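Chapter 5
Materials in Everyday Products

Most manufactured goods contain more than one kind of material. A chair may have a steel frame, a foam seat and a nylon cover. A designer chooses each one for its strength, weight, cost and the way it can be shaped. In this chapter you will study metals, plastics and ceramics, and learn how to compare them using simple tests.

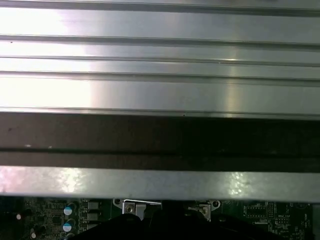 Aluminum weighs much less than steel of the same size, and it resists rust. It can also be pushed through a shaped opening, called a die, to make long pieces with the same outline from end to end. This process is extrusion. Ribs and grooves that run lengthwise, like the ones on the bright metal surface shown with this section, are easy to form this way. Window frames and ladder rails are common extruded parts.

5.1 Mixed materials

Few products show as much variety in a small space as a computer. Metals carry current and heat, while plastics insulate and cover.
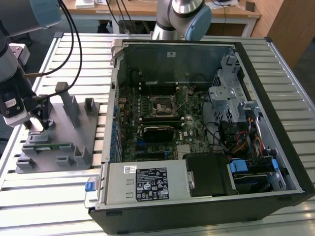
Figure 5.1 A desktop computer tower with its side panel removed.

Insulation matters wherever wires run close together. Copper conducts well, so each wire needs its own plastic coating. The color of the coating helps a worker tell one wire from another.

5.2 Joining parts

Parts can be welded, glued, riveted or bolted. Bolts cost more to install than rivets, but they can be taken out again for repair.

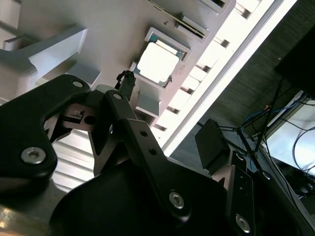

Figure 5.2 Silver bolts in black parts.

Key terms: alloy, conductor, die, extrusion, fastener, insulator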